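**Nodholm cell** is the name used at Pillmont for a two-armed garment-handling station kept in the Ruvstead building. It is used to lift, spread and fold soft clothing, mostly T-shirts. The cell was put together by Babar Pirzada and Tyra Holmgren and has been looked after since its first November by Sobia Malik.

## Layout

The station consists of two dark robot arms working over a white table. Each arm ends in a gripper with white fingers, shaped to pinch cloth at an edge or corner. Power and signal cables run to the arms separately from the work surface — an arrangement kept from the first build, when the table was often moved.
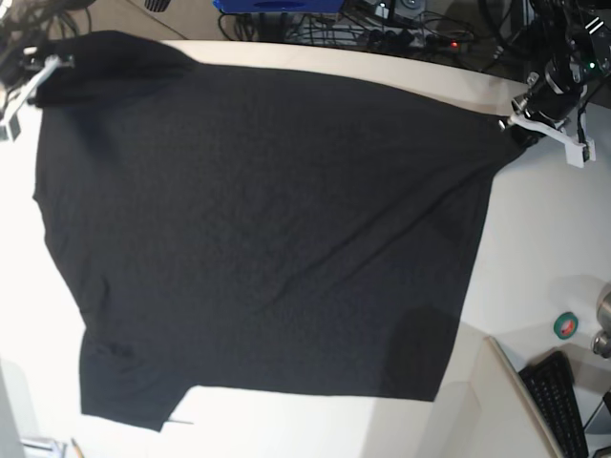

*A black T-shirt held between the two grippers above the table.*

## Setup

Setup begins with the arms at rest and the table clear under both grippers. The operator homes each arm, then opens and closes the fingers 5 times. Grip force is set with a cotton test shirt weighing 235 grams. The shirt is raised by two corners and held; if either corner creeps, the force on that side is raised one step and the lift repeated.

Dark garments need a longer camera exposure, stored in the control program, Dai, as a separate profile.

## Upkeep

Finger tips are wiped after each session and replaced in pairs. Lint collects at the finger joints and is brushed out dry. Cables are checked by hand for stiffness where they bend near the wrist.

The log stood at 1462 lifts on 2nd February, when Malik replaced a worn wrist cable on the left arm. The repair took 4 hours, most of it spent rerouting the new cable and homing the arm again.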